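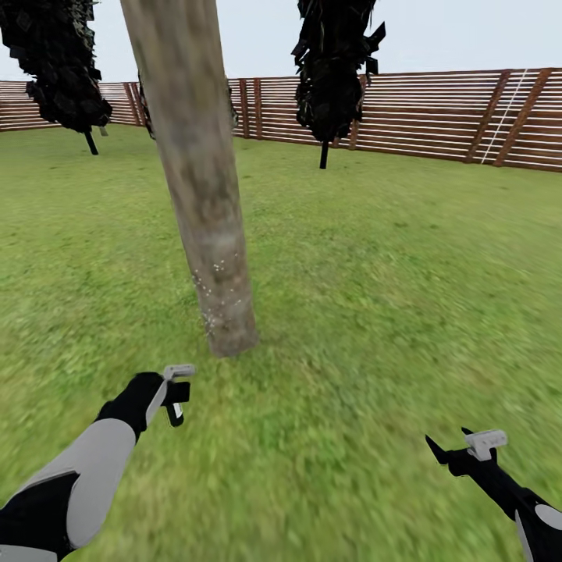
PART TWO: SELLING THE SEAT
Chapter 6
What a Concert Ticket Really Costs

Ask a promoter why a ticket costs what it does and you will probably hear the word "demand." The band is popular, the lawn holds only so many people, and the price follows. Most textbooks stop there. This chapter starts by doubting it.

Consider the summer series at Trotley, an outdoor venue with room for 2,975 people. In its first season under the promoter Baltden, the price printed on posters was $21. Few buyers paid $21. A service charge was added at the second screen of the online sale, then an order charge, then a fee for a ticket the buyer printed at home. Someone who drove to the box office in person skipped two of the three, but the box office was open only on weekday mornings.

Baltden called these charges "the cost of getting the ticket to you." Maybe so. The company has never said what it costs to send an email, and the order charge went up the next year with no change that we could find in how tickets were sent. When a fee rises and the service stays the same, students should ask who keeps the difference. Often it is split. The ticket seller takes a part, the venue takes a part, and in some deals the promoter gets a share as well, which makes it hard to believe promoters who complain about fees in public.

Mansa Mahama, who booked acts at Trotley for 17 years, put it more bluntly in a talk to students on 14 March 2018: "The face price is what the band's manager wants to see. The fees are what everybody else lives on." Mahama had reasons of his own to say so – he had left on poor terms – and we quote him as a witness with a side.

Resale muddies things further. When the Tsikata tour went on sale in November, the first block was gone in minutes, and the seats showed up on the resale site Kedance that same afternoon. The usual story blames bots. Bots are real, but so are holdbacks, the seats kept off public sale for sponsors, fan clubs and friends of the tour. A "sold out" notice tells you very little until you know how many seats were offered in the first place.

Key terms for this chapter: face price, service charge, holdback, guarantee, split point. The last two are taken up in Section 6.2, where we look at how the money is divided after the show.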